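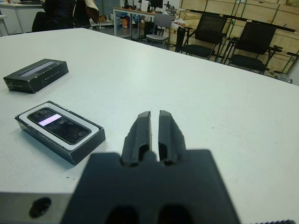
The Case for the Boring Box

A phone box has two parts, a lid and a base, and most of its engineering goes into the gap between them. If the gap is too wide the lid rattles in transit and scuffs. If it is too narrow the lid holds suction and the owner ends up shaking the thing over a bed. The tolerances that give the slow, even drop people associate with an expensive phone are tight, and holding them on wrapped paperboard costs money on every unit.

My argument is that this money is spent on the wrong event. A phone is unboxed one time. It is reboxed several times: for a return, a repair, a resale, a move, or a shelf in a closet. Packaging reviews score the first event and ignore the rest. I spent 7 years specifying rigid cartons, first at Jernier and then on contract, and in that period I received one request for a box that was easy to close.

Consider what closing requires. The base has to stay put while the phone is lowered into it. The insert has to accept the phone without being pushed down or torn. The lid then has to find the base on four sides at once. Opening tolerates error. A crooked pull still gets the lid off. A crooked push crushes a corner, and a crushed corner makes the next closing worse.

Color adds to the problem. Black boxes are popular because they photograph well and hide the seams in the wrap. They also hide the edge the user is trying to line up. A white insert helps here, by giving the eye a border inside the base, and I would keep it for that reason alone. A black phone in a black tray with a black lid is a poor piece of interface design however good it looks in the store. The top and bottom of the lid should be distinguishable at a glance, and so should its long and short sides.

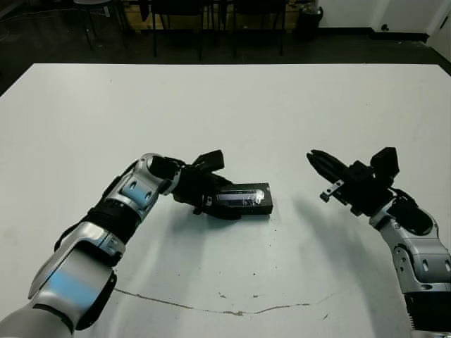 A small black box on a white table. A glossy label or window on its side reflects light in streaks.

Gloss is the second habit I would drop. Glossy film and glossy labels reflect overhead lighting in streaks, and the streaks tend to land on whatever small print the owner needs to read. The model name, the storage size and the serial number are the only text on the carton with a use after purchase. They belong on a matte panel, on a long side, in type large enough to read at arm's length. A return desk clerk reads that panel hundreds of times a week. The customer who admired the finish did so for a few seconds.

Hamish Gillies, who ran carton sampling at Kiani when I was contracting there, disagreed with me on nearly all of this. His position was that the box is the first physical evidence of how much care went into the product, and that buyers read it correctly. A maker who controls the fit of a paper lid probably controls the fit of a battery. I accept that as a description of how people think. As evidence about batteries it is weak. The carton and the phone come from different plants, and often the only thing they share is a purchase order.

He had a better point about retention. People keep handsome boxes. A phone with its original carton sells more easily, and a handsome carton is less likely to go out with the recycling. I have 3 of them in a drawer myself, one for a phone I no longer own. But retention is an argument for closing well. A box kept for resale must be packed again by an amateur, at a kitchen table, with the accessories in the wrong order and the pull tab missing.

Sakitz tried the alternative on a budget handset one September. The lid had a thumb cutout on each long side, the walls had a slight taper, and the board was 400 gram stock with an uncoated wrap. The tray had one cavity and no paper sleeve. Arash Hashemi drew it and I checked the dimensions. It looked like a box for stationery. We timed repacking with 219 people from outside the company, using the new carton and the standard one, and the new one was faster for most of them and came back with fewer damaged corners. The next handset went back to the tight lid. Marketing had found the cutouts cheap.

They were cheap. I do not see why that counts against them. A tapered wall loses the slow drop and gains a lid that starts square and seats under light pressure. A thumb cutout exposes a little of the base and gives the hand a place to hold. Both changes suit a container that will be used more than once, and neither adds a part or a process step the carton plant does not already run.

If the slow lid must stay, I would ask for two concessions. Print an alignment mark inside one short edge of the lid and on the matching edge of the base. Then test closing at the same stage as opening, with the same number of samples and the same authority to reject the design.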